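Oct 30, 2021

A personal wardrobe requires the same regular review that any household account requires. For several years this writer did not carry one out, and the result was a closet in which a good share of the space was taken up by garments that no longer served a purpose. The review has now been completed, and the findings are recorded here for readers who may be considering the same task.

The work began in July, after the move to the smaller apartment in Rirkau. Each item was tried on and assigned to one of 5 groups: keep, mend, sell, donate or discard. Items that had not been worn in two years were not eligible for the first group, whatever their original price. A gray overcoat purchased in Görtz was the subject of considerable delay and was finally sold.
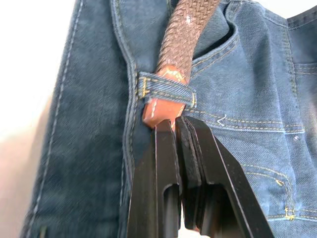 *Blue jeans and braided belt: retained.*

Mending proved to be the most neglected area. In total, 17 garments were set aside for small repairs, most of them missing a button or in need of a new hem. The tailor at Vovinik accepted the larger jobs and returned them within the week. The remainder were done at home in the evenings, with results that vary in quality but are acceptable for daily use.

A rule has since been adopted for new purchases. No item is to be bought on the day it is first seen, and a waiting period of 20 days applies to anything that must be dry cleaned. The rule has been broken once, for a pair of wool socks.

The donation boxes have been delivered. The shoes have not yet been reviewed, and that work is scheduled to begin when the hall cupboard has been painted.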